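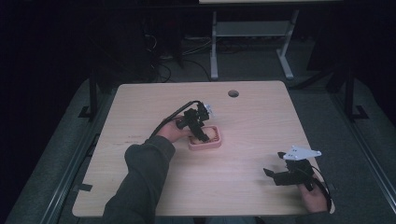
Subject: Re: reserve sizing script, 5-minute vs hourly wind data

Replying to the question on the reserve script in the Tradosach package. The quoted text is trimmed to the parts I can answer.

> I ran the regulation reserve script on the Zilleo test system with
> hourly wind data, then again with the 5-minute data. The load and
> the unit commitment are the same in both runs. The hourly run gives
> a regulation requirement of 494 MW. The 5-minute run gives a much
> lower number. I expected the finer data to show more variability,
> so the requirement should go up. Is the script wrong, or is my
> input file wrong?

Neither, as far as I can tell from the log you attached. The script takes the difference between each sample and the one before it, then reads the requirement off the tail of that distribution. With hourly data the difference is a full hour of ramping. With 5-minute data it is five minutes of ramping, so the tail is narrower. The hourly figure should not be labeled regulation at all. Most of it belongs under load following.

To compare the two runs, set the horizon option to the same value in both. The default is "one sample", whatever the sample length is. I would call that a poor default, but changing it would break older case files, so it has stayed.

> Also, the log says "1,234 samples dropped". Should I worry?

Yes. The reader drops any row where wind output is above the rated capacity in the header. Your header gives 1,000 MW for the Skevano plant, and the rows in your log excerpt are all slightly above that. Check whether the series was scaled to gross output while the header has net. Dropped rows are not filled in. The script joins the rows on either side, and the difference across the gap is treated as a single step. That can put false ramps in the tail, and the tail is the only part you are using.

> Last thing: does it matter that the forecast file is in local time?

It does if the wind file is in UTC, and the Zilleo files are. The script does not read time zones. It matches rows by position.

I would fix these in this order: header capacity, time zone, horizon. Then rerun both cases and post the two summary tables, not the full log. If the 5-minute case still comes out low at a matched horizon, send the case file too and I will step through it.

The sign error in the curtailment column is a separate problem. It is fixed in the August release.

Ketilsson Grid Studies
Tradosach list support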